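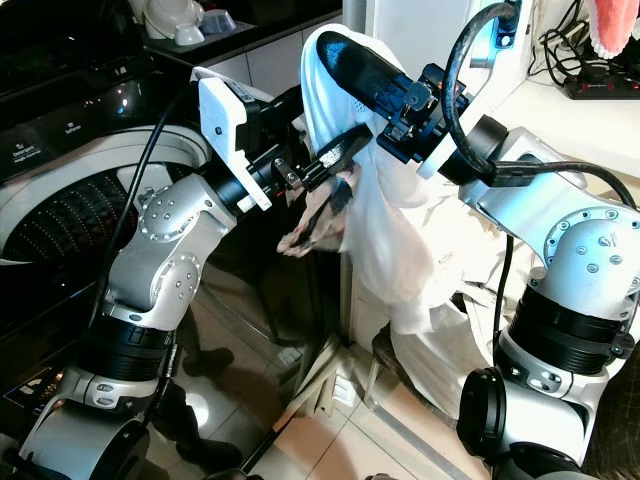 Pink, patterned and crumpled

The Year I Fell for the Clothesline

I grew up in Lendevier, where every house on our street had a dryer in the basement and the whole block smelled like dryer sheets after supper. I never gave it a thought. You put wet things in, you went off and watched TV, and somebody yelled when the buzzer went. So when I moved to Toslow and the apartment came with a washer but no dryer (and no place to put one, I measured), I figured I'd last a month before I caved and started hauling bags to the laundromat.

That was 2 winters ago. I'm still hanging everything up, and I've turned into the kind of person who checks the wind before breakfast.
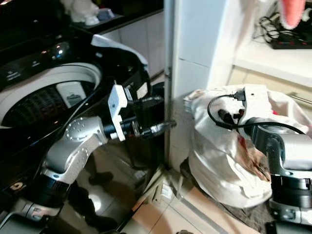
2 min read

Toslow is a line-drying town. It's steep and it sits right on the water, so there's nearly always a breeze, and the back of every building has lines running across to the next one on little pulleys. In August it looks like a street party from the kitchen window. Sheets, work shirts, baby clothes, a truly enormous tablecloth that belongs to the people across the way and only comes out after holidays. I know far too much about my neighbors' pajamas!

My first try was a disaster. I bought the cheapest line at the hardware store, tied it to the railing with what I thought was a good knot, and loaded it up with every towel I owned. It came down before lunch. The woman downstairs handed my towels back to me in a bucket, very kindly, and told me to hang heavy things near the ends and light things in the middle. I've followed that rule ever since.

She also told me to shake everything out hard before it goes up. I thought that was fussy until I tried it on a cotton shirt and barely needed the iron. Shirts go upside down, pinned at the hem, so you don't get those funny pointed shoulders. Jeans go inside out with the pockets pulled loose, or the pockets will still be damp when everything else is ready. Anything bright gets turned inside out too. I lost a red dress to the sun my first summer – it went the color of weak tomato soup, but only on the front.

Pins matter more than I would have guessed. I started with a bag of 200 plastic ones and they snapped all through the cold months, one after another, usually with a sock attached. Now I use wooden ones from a tiny shop called Ye, down by the ferry landing, which sells pins, rope, soap and hardly anything else. I went in for a small bag and came out 83 dollars lighter with a folding rack for rainy days and a length of cotton line. I don't regret a penny of it, though I did take the long way home and think about what I'd done.

The rack is how I get through winter. It lives in the hallway next to the radiator, and a full load takes most of a day and a night. You do have to crack a window or the whole place feels like a greenhouse. And you have to plan. If you want your good sweater for a dinner at 7, you can't remember that at 5. I have gone out in a damp collar more than once.

What surprised me is how long things last now. My towels from Lendevier used to shed so much lint I could have knitted another towel out of it. The ones I have here are a bit scratchy, I'll admit, and guests do remark on it. I've come to like a rough towel. My sister does not, and brings her own when she visits from Kovotholm.

She asked me last time if I'd get a dryer when I move somewhere bigger. I said maybe a small one, for the towels, for her. Then the sun came out and I had to go put the sheets up.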